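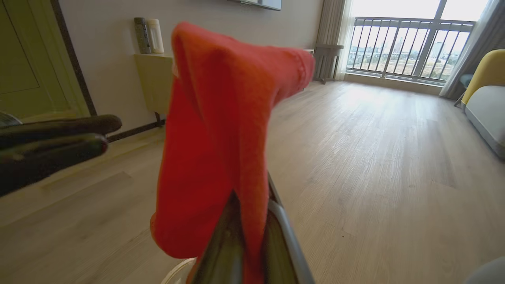

Slide 1. Red cloth in the gripper, seen from the wrist.

Leave this up while people sit down. Don't start talking about it yet.

Hello, I'm Valentina Godoy, I run the day shift at Halldale. We look after furnished apartments: guests leave, we go in, we clean, we tidy, we fold, we lock up. I've done that job with my own hands and I still do when we're short.

OK, the slide. Everybody in our trade knows that moment. Something soft has to be picked up, it hangs any way it likes, and you have to find an edge before you can do anything with it. Your fingers do it without asking you. Look at how the cloth bunches over the jaw, one end folded off toward the window, the other drooping down. Where would you grab next? (Wait. Let them answer. Somebody always says the seam.)

The seam! That's what Amancay Núñez said too. She has been folding for us longer than I've been there, and her notes on how to find a corner are now the first page of our setup guide for Lucero, the robot.

What changed for the crew. Go slow here, it's the part they came for.

We had 8 people on turnovers before and we have 8 now. Say this early, people are waiting for it. What moved is the order of the work. Lucero goes for the loose stuff on the floor and the chairs, and the cleaner starts in the bathroom instead of bending down for socks. Tiburcio Arriaga told me his back noticed before he did. I love that.

The schedule changed too. We used to hand out apartments at 7:30 and that was it for the day. Now two people stay flexible until noon, and they go where the robot gets stuck. It does get stuck — thin straps, anything inside out, towels under other towels. At first the flexible job felt like a punishment. Renata Painemal suggested we rotate it every Tuesday, and now people swap to get it.

Pay: anyone who does the robot training moves up a grade. We agreed on that in May, before the first unit came through the door. If you take one thing home to your own workplace, please take that one. Talk about money first.

Still not solved: the noise in small rooms, and who writes the report when something gets dropped. Right now it's whoever is closest, and they don't like it. I wouldn't either.

(If time is short skip the training part, Gøran Magnusson covers it after the break.)

Next slide, the old rota next to the new one. Ask who here makes the rota. Hands up!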